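June, evening

Refinance or not, day whatever of thinking about it

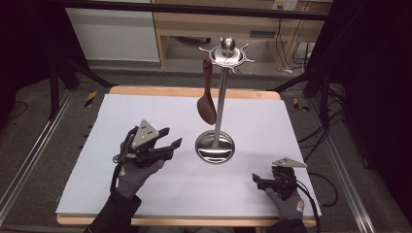

Utensil stand, one wooden spoon on it.

I had the call with the lender this afternoon and I'm writing it all down before I start believing it. That's my weakness with these people. On the phone everything sounds reasonable, and then two hours later I look at my own handwriting on the back of an envelope and wonder what I was nodding at.

The outfit is called Clorkix. They sent the letter in the spring, the one that said I had been "selected," and I threw it away, and then they sent it again, and I suppose that's how it works on people like me. The man I got was pleasant. He wanted to talk about my monthly payment and nothing else. Every time I asked what the whole thing would cost me from now until it's paid off, he came back to the monthly payment. It would go down. Wouldn't it be nice if it went down? Yes, it would be nice. It would also be nice to know why it goes down.

So I asked him straight out how long the new loan would run, and he said most of their customers are comfortable with the thirty. I'm sure they are. I've been paying on this house for 12 years. If I start over at thirty I will be paying on the same kitchen and the same leaky porch when I'm an old woman, and all those early payments, which were nearly all interest, I get to make again from the top. He called this "resetting the clock" in a voice like it was a spa treatment.

I got out last year's statement from MacAulay, who have the loan now. (They bought it from Skastby, who bought it from somebody before that. I never picked any of them.) I sat with the yearly page and looked at how much went to principal and how much went to interest, and it made me cross all over again, but it did cheer me up in one way. The principal part is finally getting to be a real number. When we signed, I remember looking at the first few lines of the schedule and thinking there had been a mistake. A whole payment, and it hardly moved the balance. No mistake. The math is fine, I just didn't like it.

Used the Skoketti calculator after that, the free one online. I don't trust it completely either. It asks for your phone number before it shows you the full table, so I gave it one with the last digits jumbled. It took that without a murmur, which tells you how hard they check. First try I put in the balance, the new rate, thirty years. Payment lower, as promised. Then I scrolled to the bottom for total interest and said a word out loud. Then I put in the same balance and the new rate but only the years I have left, and the payment came out a little under what I pay now. A little. Enough for a couple of pizzas a month. So that's what the better rate is worth by itself, and the rest of that lovely lower payment is only me taking longer.

I don't know why that wasn't the first thing the man told me. Well, I do know.

Then there are the closing costs. He said I wouldn't need to bring anything to the table. I asked if that meant there were no costs and he said they could be rolled in. Rolled in! So they're on the loan and I pay interest on them too. I asked for that in writing, with every fee on its own line, and he said he could email me a summary once I'd started an application. I said I'd like to see the fees first. He said the application doesn't commit me to anything. I said in that case it shouldn't matter which order we do it in. Silence on the line, then he laughed. He's going to "see what he can do."

Called Amirhossein Tabrizi after supper. He did the books at my old job and he has never once tried to sell me anything, so I put more stock in him than in the letter people. He asked two questions. How long am I planning to stay, and what do the fees add up to. I said I don't know and I don't know. He said then I can't decide yet and I should stop trying to. You divide the fees by what you save each month and that's how many months before you're even, and if you move before then you paid them for the fun of it. He also said to do it with the savings from the shorter loan and leave the thirty out of it, or I'd be fooling myself. I wrote that down and underlined it.

He thinks I might do just as well leaving the loan alone and sending MacAulay something extra every month, marked for principal. No fees, no application, and I can quit if the car dies. I've heard this before and always wondered if they really put it where you tell them. He says check the next statement and complain if they haven't. I can see myself doing that. I'm good at complaining.

I ran it through the calculator, the extra payment version, with 9 dollars in the box as a joke. It does take a bit off the end, not a lot. I tried bigger amounts and got carried away, and for a few minutes I had the house paid off in no time and was living on what I suppose was rice. Put it back to something I could stand. Still worth doing, if the table is right. I want to work one month out by hand tomorrow and see whether it matches, balance times the rate, divided by 12, take that off the payment. If that line is right I'll believe the next one.

Things I still don't have: the fees in writing. Whether the rate he quoted was the real rate or the one with points tucked into it (he said "as low as" and I let it slide by, annoyed at myself). Whether MacAulay charges anything for paying early. I think not, but I thought not about other things too. The original papers are in the gray box in the hall closet under the Christmas lights, and I'm not getting up for them tonight.

He called back at 2 minutes to nine, by the way, the Clorkix man. I let it ring. The message says the rate is only good through the end of the week. It was only good through the end of the week in the spring, too.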